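Singers wanted for the Grusville Community Choir!

We're 13 voices strong and want more of you, especially altos and basses. You don't need to read music or audition. Come along, sit next to someone loud and join in — that's how most of us learned. 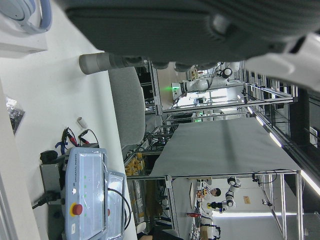
Page last changed: Wed 27 January

Lyle Baptiste leads rehearsals at Skindell Hall, Tuesdays at 6 pm, and Volker Hellwig plays piano. Our big concert is in June, with two brand-new songs — we can't wait! To join, call Lyle at the hall, extension 133, or just turn up.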